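Guest rooms at Rokby open again in July

After the painting work, all 5 guest rooms on the second floor can be booked again. The price stays at 64 per night, and breakfast is included like before. Please write to Yamuna Thampi at the front office if your family is coming.

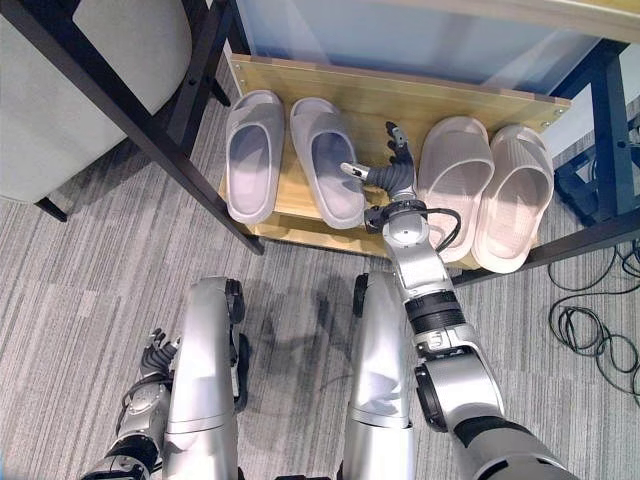 Gray and pink slippers on the low shelf.

Check-in is from 3 p.m. Keys that are not returned cost 200, so we ask you kindly to remind your visitors.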